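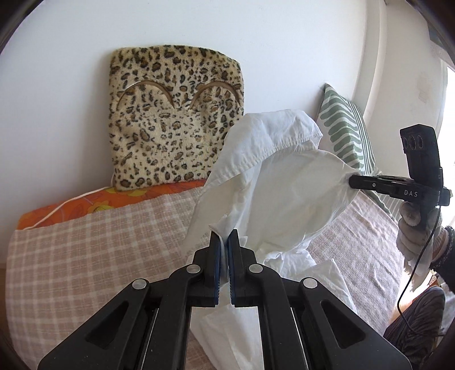

Grurnton Residents' Forum > Housing Services > Linen exchange schedule

jherrera_housing
Posted Mon 11 March
Residents are advised that the linen exchange at Skendevstead House will move from weekly to every 16 days, beginning in April. Bags should be left outside the door by 8 a.m. Questions may be posted in this thread.
Javiera Herrera, Housing Services

unit714
I wish to register an objection. The residency agreement refers to weekly linen service. Has the agreement been amended?

Ustalon_Hall_Rep
The agreement says "regular" service. Weekly appears only in the welcome booklet. Our hall adopted the longer interval last year and received 4 complaints.

unit714
The booklet was issued with the agreement, and I consider both to be binding. Please also confirm whether the monthly fee of $17 will be reduced.

jherrera_housing
The fee is under review. Residents with a medical need may continue weekly exchange by submitting Form B at the front desk.

m_huenchuman
Are pillowcases included under Form B?

jherrera_housing
Yes. Mattress covers are requested separately.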